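How Does a Robot Learn to Hang Up a Shirt?

Reading level: ages 9 to 12

A robot in a car factory can make the same move all day long. The part it needs is always in the same spot, and it is always the same shape. Laundry is a much harder problem. A shirt has no fixed shape. Drop it twice and you get two different heaps.

Engineers have a name for things like shirts, ropes and bread dough. They call them deformable objects. "Deformable" means that the shape changes when you push or pull. A robot that handles a deformable object has to look again after every move, as the last move changed the thing it is working on.

The Markava project studies one small piece of this problem: getting clothes from a bed onto a hanger. The work is done in a room set up like a bedroom, with a bed, a wardrobe and a clothes rack. The robot has a body, two arms and two legs, and each arm ends in a gripper. A gripper is a simple kind of hand.
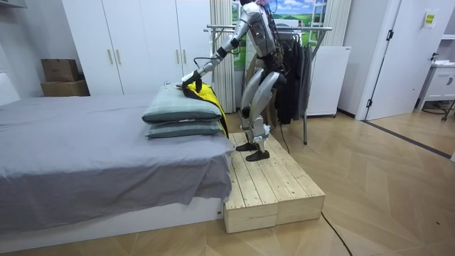 The first question in any task like this is where to grab. People use their fingertips for this without thinking. You can feel an edge, slide along it and find the collar with your eyes shut. Most grippers cannot feel cloth that well, so the robot depends on its cameras. A program looks at each camera image and tries to find useful parts of the garment: the collar, the shoulders, the ends of the sleeves. The team calls these parts landmarks.

Color helps with this. A stripe or a dark edge gives the program a line to follow. A plain black sweater is harder, as folds in black cloth hardly show up in an image.

Learning by copying

Nobody on the project wrote a rule for every fold. A list like that would never end. The team used a method called imitation learning, which means learning from examples.

It works like this. A person controls the robot's arms from a distance and does the whole job. While this goes on, a computer records two things: what the cameras see, and how each joint in the arms moves. One full recording is called a demonstration. The garment is then put back in a different heap, and the person does the job again.

The team collected over 100 demonstrations. A learning program called Edier then searched them for patterns. It does not store the recordings and play them back. It learns a link between what is seen and what to do next. When the cameras show a shoulder near the gripper, the demonstrations show what a person did at that point, and the program picks a similar move.

Two arms, one shirt

A hanger has to go inside the shirt, with one end under each shoulder. This is awkward with one arm. With two arms, each gripper can look after one side. The arms must also work together - if one pulls while the other stays still, the cloth can slide off.

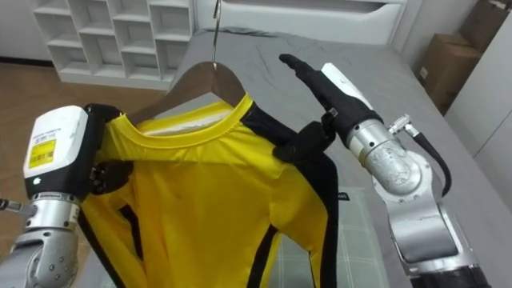
A yellow garment on a wooden hanger, with a gripper at each shoulder.

The program handles this by planning for both arms at once. Each plan is short. The robot carries out a little of it, looks again and makes a new plan. Short plans are useful with cloth, where a long plan may be out of date before it is finished.

What did the tests show?

The team compared 2 versions of the program. The first used a single camera at the side of the room. The second used that camera and also one looking out from the robot's head. Both were tested on the same 5 garments, and each garment was tried 3 times.

The version with the extra camera did better. The side camera often could not see the shoulder behind the robot's own arm. When something blocks the view like this, engineers call it occlusion. The head camera looks at the cloth from another direction, so it can fill in some of what is missing.

Both versions had trouble with thin, slippery cloth. Both were also much slower than a person. The next tests, planned for November, will use a second room called Sikumton, with different furniture and different light. A program that has only seen one bedroom may not do well in another.

Try it yourself

Put a T-shirt in a heap on your bed. Use only your thumb and one finger on each hand, and keep them stiff. Now try to get the shirt onto a hanger. Stop after each move and say out loud what you can see. Count your moves. Then try it with a sweater and compare the two numbers.

Words to know

Deformable: able to change shape when pushed or pulled.
Demonstration: one recording of a task, done from start to finish.
Gripper: the part at the end of a robot arm that holds things.
Occlusion: when one object hides another from view.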